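3.2 Corded desk telephones and the state of the handset

The second group of objects in the Mitelthorpe household and office inventory consists of corded desk telephones. Of the 783 item records reviewed, 39 concern a telephone with a separate handset joined to the base by a coiled cord. The group is small, but it raised more disagreement among annotators than any other group of office items, and the recording rules were revised before the second round of review in March.

The main difficulty lies in what counts as one object. A mug or a stapler keeps its outline wherever it is placed. A corded telephone has two rigid parts and one flexible part, and the area it takes up on a desk depends on where the handset has been laid. In the first round, annotators working under the Tudano guidelines recorded the handset and base as separate items whenever the two did not touch. The same telephone could therefore appear as one item in one record and as two in the next. Under the revised rules the telephone is always a single item, and the position of the handset is entered as its state.

Two states are used. A telephone is recorded as "closed" when the handset rests in the cradle, and as "open" when the handset lies anywhere else, including on the tabletop beside the base. Partial contact with the cradle is treated as open. The state describes position only. Whether a line would be engaged or released was not tested, and no claim is made on this point.

The cord is recorded separately from the state. Following Yeh, we first attempted to measure its extended length, but a coiled cord seldom lies straight and repeated measurements by the same annotator did not agree. The length field was replaced by a short written note stating where the cord leaves the handset or base and whether any part of it rests on the table. These notes were limited to 20 words. Annotators reported that the notes were quicker to complete and easier to check.

Neighboring objects are listed only where they could be confused with part of the telephone or could restrict the placing of the handset. Small plain blocks, such as the wooden cubes in Figure 2, are listed by side (left or right of the base) without a measured distance. Color is entered once for the telephone as a whole when handset, cord and base match. The display and keypad are noted as present or absent, and printed characters on the keys are not transcribed. The Drudura form, which asks for the number of keys, was not adopted for this group.
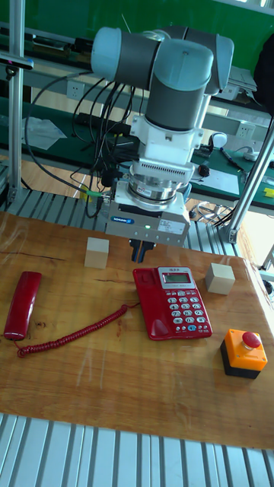
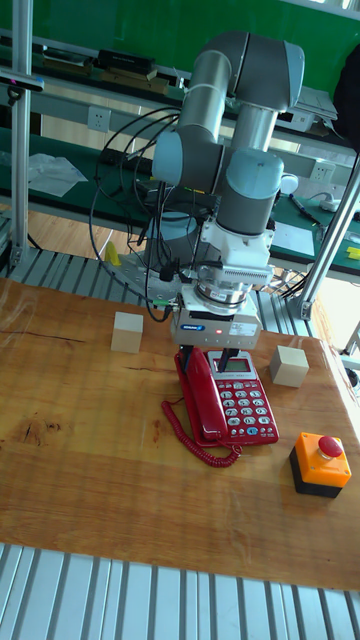 Figure 2. Red corded desk telephone with two wooden cubes on a wooden tabletop. First panel: open state, handset on the table to the left of the base. Second panel: closed state, handset in the cradle.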